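Jamcombe Household Tasks Project – Report, Part 4

Our question was how much a second, fixed view helps a policy trained on bedroom chores. The base model was Ernus, which we did not change except for its input layers.

Data

We recorded by teleoperation in the Brillar test room. After cleaning we had 2300 episodes covering 13 tasks with clothes and bedding. Each was trimmed by hand – slow work, and we would script it next time.

Training

We trained one version on the head view only and one on both views, 6 runs each, with the same settings.

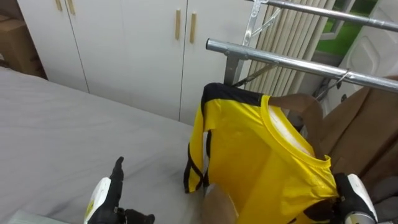
Head view, then fixed view.

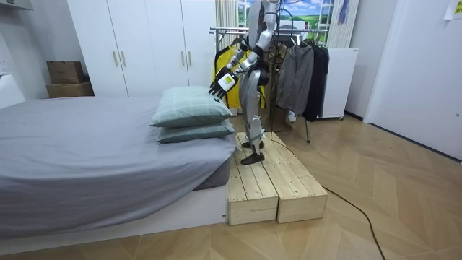

Results were mixed. On the hanging garment tasks the two versions scored nearly the same, and the head-only version trained faster. The gap showed up on the bedding tasks. In the fixed view both stacked pillows and the hand over them are visible together, and we think this helped the model choose when to close the fingers. We dropped 5 runs where the Mac Carthaigh logger lost sync between the views. They are listed in the appendix.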